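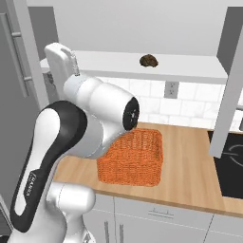
The simulated kitchen for Grarari loads and runs on my own desktop now, so I can answer most of Triin's questions from last week. I rebuilt the counter file from scratch instead of patching the old one, and the arm base is now placed relative to the counter edge. Before that, every time I changed the counter depth the arm ended up inside the cabinets. The orange basket is the target for the first task, and the black end cap is just above its rim in the pose I've been using to check reach. The brown thing on the shelf is the second object. I would leave it alone for now, as the shelf is farther back and the arm would need a different base position to get there.

Triin Koppel wrote, November 2025:

> I have the counter frame standing in the back room at Drornidmont
> and would like to cut the top before the saw gets booked up again.
> Three things I need from you first.
>
> 1. What is the depth front to back? The sketch says 68 cm and the
> file you sent in September has something else.
>
> 2. Do we need the shelf for the first round of tests? I can put up
> brackets, but the wall there is plaster and I'd like to do it once.
>
> 3. Is the basket going to be the same shape in both? I have a few
> wicker ones at home but they are all round.
>
> Also, the log from your last run is too big for the list. It
> bounced for me and for at least one other person.
>
> Triin

1. Use 68 cm. The September file was wrong. I had measured my own kitchen and forgotten the overhang. The new file has the right number and I checked it twice.

2. No shelf yet. If you are putting anything on that wall, mark where the studs are while you have the tool out, and we can come back to it. The shelf in the model can stay where it is, it doesn't get in the way of anything the arm does over the counter.

3. Please don't use a round one. Mine is rectangular with slightly rounded corners, and the approach I wrote comes in along the long side. Color doesn't matter to me. If you can't find a rectangular wicker basket, plastic is fine, but then tell me the outside dimensions and I'll change the model to match. It's a five-minute job on my side.

On the log, sorry. It was 352 MB and I attached it without looking. It's on the Farina drive in the Grarari folder, and I have turned off the per-step contact output, so the next ones will be small enough to mail.

Some other things while I'm at it.

The wicker texture is by far the heaviest part of the kitchen to render. If you're running this on the shop laptop, swap it for a flat color – there is a switch for it at the top of the config. The collision shape is a plain open box either way, so the results don't change.

There are 2 known problems. The first is that the cabinet doors have hinges in the model but no friction, and they swing if anything touches them. I have locked them for the time being. The second is that resetting the run puts the basket back in the right place but leaves the arm where it stopped. You have to reset the arm by hand from the menu, and if you forget, the next run starts with a collision and quits. I know what causes it and haven't had an evening to fix it.

For the real build we still have to settle how the base gets bolted down. Zurnness sent me a price for a steel plate, drilled, and it was more than I want to spend before we know the position is right. My suggestion is to clamp a thick plywood pad to the frame, run slow moves only, and order the plate afterwards. If anyone here has done this with an arm of similar weight and thinks plywood is a bad idea, please say so before Triin starts cutting.

Triin, send me the final top thickness when you have the board. I left it as a single value near the start of the counter file, labeled top_t, so you can also just change it yourself.

Cosimo Villa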